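Fotwood Community Hall: Furniture and Fittings Gallery

Published Tuesday, March 13, 2018

The Fotwood Community Hall has completed the January review of its meeting room furniture. The gallery presents the tables and work surfaces available to groups that reserve rooms on the ground floor. Members of the public are invited to consult it before submitting a reservation form.

Meeting Room 2, tabletop. The surface is pale beige with a fine, slightly darker grain. Near the center the grain dips in a shallow curve, and the lines sit closer together below it than above. A narrow gray-brown mark at the top center of the view has been entered in the condition record. 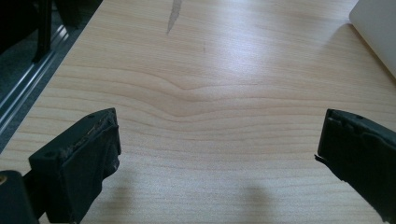 Tables in this room are suitable for reading groups, board meetings, and light craft work. Groups using paint, glue, or cutting tools must bring a protective cover and remove it at the end of the session. Hot dishes may not be placed directly on any surface.

The room may be reserved for up to 15 people. Larger gatherings are directed to the Plildale Room, which seats 80. Reservations for either room should be made in writing, and changes to the layout must be requested in advance.

Surfaces are to be wiped with a soft, damp cloth only. Solvents and abrasive pads are not permitted. Any new mark or scratch should be reported to the front desk on the day of use so that the record can be updated.

The review was conducted by Mirko Leone, Facilities Office. Questions about the condition record may be addressed to Thomas D'Amico, Room Reservations, during regular office hours.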